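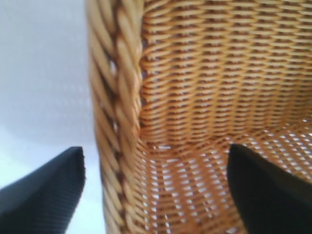
Notebook, bimanual bench
8th March
Written by Nazmiye. Joni and Iida, please correct me if I remember something wrong.

3 comments | 12 shares

Today's question is the same as in November: does the wrist camera help the policy with the basket task, or does it only make the training slower? The task is fruit into basket, two arms, one fruit on the table. I train two policies on the same 350 demonstrations. Policy A gets the fixed camera and both wrist cameras. Policy B gets the fixed camera only. Everything else stays equal, also the random seed.

My worry about the wrist view is the wicker. When a gripper is near the rim, the picture becomes almost only weave, and one piece of weave looks very much like the next piece. The braided rim is the best thing to hold on to, because it is thick and the strands go in a diagonal. The open part of the weave is difficult in another way. White comes through the holes and the brightness changes very fast with a small motion. Tamsin thinks that the encoder learns the holes and not the rim. I think she can be right, but I have no proof yet.

For the far view the problem is the opposite. The basket is easy to find, but I can not judge well how deep a finger is inside it.
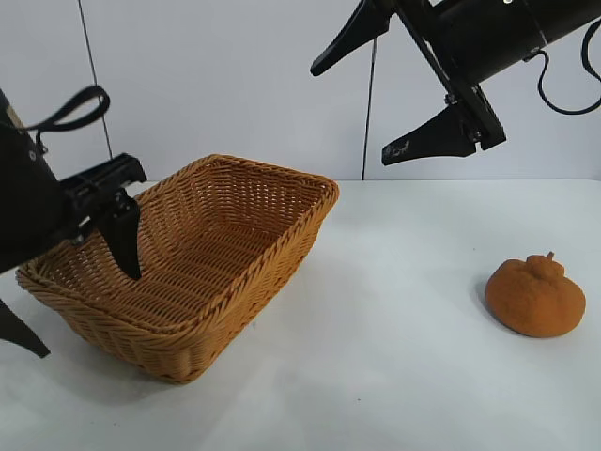
Start positions. The basket is to the left and turned diagonally, the fruit is on the right with a good distance between them. The left arm keeps one finger inside the basket and the other finger outside, so the wall is between the fingers before they close. The right arm goes for the fruit. I kept the white table and the plain wall, although Joni wants a cloth with a pattern. We should change one thing at a time.

Results after 18 trials for each policy:

A (with wrist cameras): 15 successes. Two failures were the left gripper closing too high on the rim, one was a dropped fruit.
B (fixed camera only): 11 successes. Five failures were at the rim and two at the fruit.

So the difference is mostly at the rim, and this is where I expected the wrist camera to be confused. I was wrong about the direction. But the number of trials is small and I don't want to write it in the report to Turunen before we repeat it.

One more observation. Policy A is slower in the last part before closing. It stops, moves a little, stops again. Iida looked at the logs and saw that the left wrist images arrive late in some episodes. We checked the timestamps of one long recording: 2,244 frames from the fixed camera and 2,000 from the left wrist, for the same period. This is too much difference. I don't know if the loss was already in the demonstrations. If yes, then policy A learned from wrong pairs of images and still did better, which would be a nice surprise.

To do:
- Joni checks the demonstrations for missing wrist frames.
- I repeat A and B with a new seed, same start positions.
- Ask Vilho if the old Jengate script can still align the streams, or if we need to write it again.
- Crop test for the wrist image: bottom half only. Tamsin has the settings.

The fruit stays on the right side until the repeat is finished. Please don't move the tape marks.

Share this entry | 3 comments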